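4.2 Moving the course into simulation
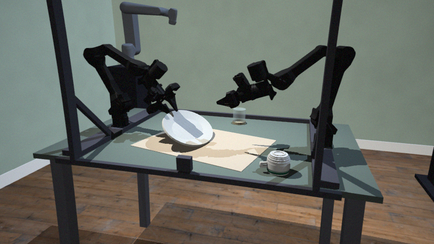 Figure 3. The simulated workstation used in the table-setting unit, with two arms, an overhead camera, and a plate, a glass and a mug on the table.

We had one real bench and far too many students who wanted it. In the first run of the course, teams signed up for short slots and spent most of them waiting for the arms to home. Building the Likum scene changed that completely! Every team could open the same table on a laptop, break things, reset, and try again before dinner.

The table-setting unit asks each team to write a two-arm controller that brings the dishes into a fixed layout on the mat. Start poses are drawn at random, so a plate may begin tilted on its edge and a script that only replays waypoints will fail quickly. The glass is the hard one. Students who did well on the plate often had to rethink their grasp code from scratch for it, and those were some of the best lab discussions of the term.

Teams submitted runs through Sorketti, our small grading server, which replays each controller on 200 held-out starts. Over the unit we logged 783 submissions. Of these, 357 placed the plate correctly on more than half of the starts. Scores for the glass were much lower, and we come back to them in Section 5.

We were happily surprised by how much the teams shared. The Kadrić team wrote a tool that draws both arms' planned paths before a run and flags where they cross – by December most of the class was using it. The Ornano team took a different route and let one arm wait until the other had cleared the mat. It was slow, but it hardly ever collided, and two other teams borrowed the idea for their final projects.

Shadows gave us more trouble than we expected. Teams that used the overhead camera for detection often picked up the dark lines cast by the bench posts as object edges. We left the lighting as it was and added a short lab on thresholding.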